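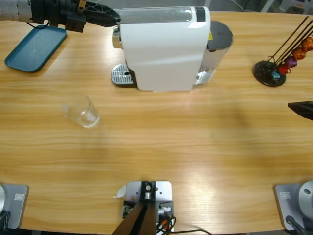 **Does the Lulo come with everything I need to make a coffee?**

The machine, the water tank, a drip tray, a capsule stand, a serving tray and a starter bag of capsules are all included in the hire. You supply the cups or glasses, the water, the milk and a power point.

# Lulo capsule coffee machine, for hire or to buy

Javorance Coffee Hire, Jorndale

The Lulo is the machine we send out more than any other, and it's the one we have on our own bench in the shop, so we feel we know it pretty well by now. It's a white, rounded, friendly-looking thing with a bit of chrome on it, it takes up less of the bench than people expect when they ring us, and you don't need to know anything at all about coffee to use it. If you've come from a plunger or a tin of instant, you'll be fine. If you've come from a proper espresso machine with a grinder and a drawer full of tampers, you'll find it a different sort of coffee, and we'd sooner tell you that before you hire one than have you find out on a Monday morning with six people waiting behind you!

We hire it to small offices, waiting rooms, holiday lets, community halls and quite a few people who are in the middle of a kitchen renovation and have lost the use of everything except the kettle. Ximena Saavedra looks after the bookings and Marlina Jugah does the servicing, and between them they've handled every Lulo we own (Marlina has had most of them in pieces at one time or another).

## What's in the kit

- Lulo capsule machine in white
- Clear water tank with dark round lid
- Removable drip tray with slotted grate
- Capsule stand, black, with wire rods on a round base
- Teal serving tray with rounded corners
- Starter bag of mixed Essien capsules
- Descaling sachet and a printed instruction card

The stand is the piece people ask about when they're in the shop. The capsules sit along the rods in whatever order you like, so you can keep your decaf down at the bottom or run all the colours together. It's nicer to have them out where everyone can see what's left than to be rummaging about in a cardboard box. It does lean out a bit, so give it some elbow room at the side of the machine and don't push it hard up against a wall.

The tray is just a good plain plastic tray. We started putting one in with each machine after so many customers told us they were carrying cups down a hallway on the lid of a biscuit tin, and now we'd feel strange sending a Lulo out without it. 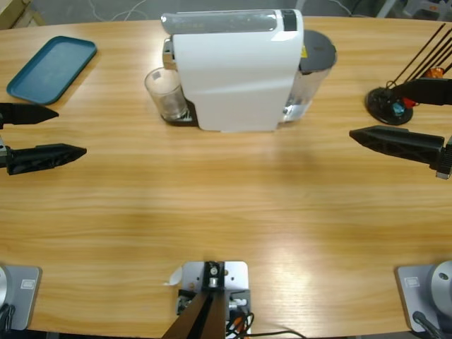
*The Lulo in white, with a clear glass under the spout and the water tank at the other end.*

## Where to put it

Any flat, steady surface will do: a kitchen bench, a sideboard, a sturdy table. Look at it side-on and you'll see it's a long machine and not a tall one, with the spout at one end and the tank at the other. That makes it easy to fit below a shelf, but do leave yourself enough height to get a jug in over the tank, or enough space at that end to take the tank off and carry it to the sink. Most of our customers end up doing the second one.

Please don't run it off a power board that's already doing the toaster and the kettle. It likes a wall socket to itself while it's heating.

A timber surface is fine to stand it on. We'd wipe up any drips before they have a chance to sit, and if it's a table you're fond of you might slip a mat under the spout end. Marlina uses a folded tea towel at home and has never looked back.

## Making a coffee

The instruction card that comes with the machine goes through this with little drawings, but for those who like to read ahead:

1. Fill the tank with fresh cold water and put the lid back on.
2. Switch on and wait for the lights to stop blinking.
3. Lift the lever, drop in a capsule, and close the lever firmly.
4. Put your glass or cup under the spout.
5. Press the button for the size you'd like.
6. When the coffee has stopped running, wait a moment, then open up and take the capsule away.

There are 3 sizes: short, medium and long. The short one is the one we'd have with milk, the medium is a good all-rounder, and the long is for people who like to carry a mug about with them all morning and forget where they put it down. You can stop it early by pressing the same button again, and you can change how much each button gives you as well, although it's a slightly fiddly business of holding things down and counting, and Ximena is very happy to talk you through it over the phone.

If you haven't used it since yesterday, run a cup of plain water through first. It warms the machine and the glass together and the first coffee is better for it.

A straight glass tumbler goes under the spout nicely, and so does an ordinary short cup. Tall travel mugs are the usual trouble. Take the drip tray off and you'll gain a bit of height, but we can't promise that your particular mug will go under, so bring it into the shop and try it on ours if you're unsure. People do, and we quite enjoy it.

## The used capsules
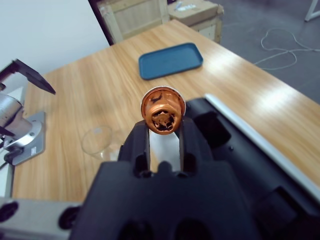
Used ones still have all their grounds in them, and we do ask that you don't leave them sitting in the machine overnight. It's the quickest way to end up with a stale smell, and the next person's coffee never tastes quite right. Get into the habit of clearing the capsule as soon as you've had your drink, and keep a small tub with a lid somewhere handy to put them in. Have a care with the torn foil if you're pulling them apart yourself, as the edges can be sharp on the fingers.

We take Essien capsules back at the shop, used, in any quantity, whether you got them from us or not. Tip them into the bin beside the front door. The grounds go to a couple of gardeners down the road and the shells go off for recycling once we've a full load. If you have a Lulo on hire with weekly delivery we'll simply pick up your old ones when we bring the new, so just leave them out in a bag with the top tied.

Capsules from other makers vary a great deal. A fair few fit without any fuss, but some are a whisker too wide at the rim, and forcing the lever down on one of those is how we get most of our repairs. If it doesn't want to close, please don't make it.

## Cleaning and looking after it

Empty the drip tray every day you use the machine. The grate lifts off and both parts can be washed in the sink with a drop of dish soap (please keep them out of the dishwasher, where the finish goes cloudy and never quite comes good again). The tank wants a rinse every few days and fresh water each morning.

For the outside, a soft damp cloth and nothing else. The white housing is very forgiving.
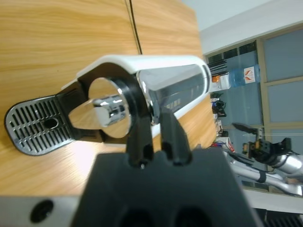
Chrome is another matter, and it'll show up every fingerprint in the office, so if that sort of thing bothers you, keep a dry microfibre cloth nearby and give it a buff after you've done the white parts. Don't use cream cleanser or the green side of a scourer. We had one come back last April that had been gone over with steel wool, lovingly I'm sure, and there wasn't much we could do for it.

Descale every 6 weeks if it's in daily use. The sachet we send out goes into a full tank, and after that it's a matter of running it all through into a big bowl, refilling, and running it through again with plain water until there's no trace of the descaler left. Jorndale water is on the hard side and you'll notice the coffee coming out slower when it's due. On longer hires, Marlina will do it for you on her rounds if you'd like her to. Just mention it when you book.

## Hire and purchase

| | |
|---|---|
| Monthly hire, full kit | $57 |
| Minimum hire | 6 months |
| Short hires (events, renovations) | Ring for a price |
| Delivery within Jorndale | Free |
| Purchase, new or ex-hire | Ask in the shop |

Ex-hire machines come up for sale now and again. They'll have been stripped, cleaned, fitted with fresh seals and tested by Marlina before they go on the shelf, and they may have a small mark or two on them. They tend to go quickly, so it's worth leaving your number with Ximena if you'd like one. The stand and tray can be bought on their own as well.

Replacement tanks, lids, grates and drip trays are kept behind the counter. Bring the old part in with you if you can, as there was an earlier Lulo with a slightly different lid and we'd hate to send you home with the wrong one.

To book, ring the shop or drop in and ask for Ximena. If you come before lunch, the machine on our bench will be on and you're very welcome to have a coffee while she looks up the dates.

Prices current at Aug 20, 2019.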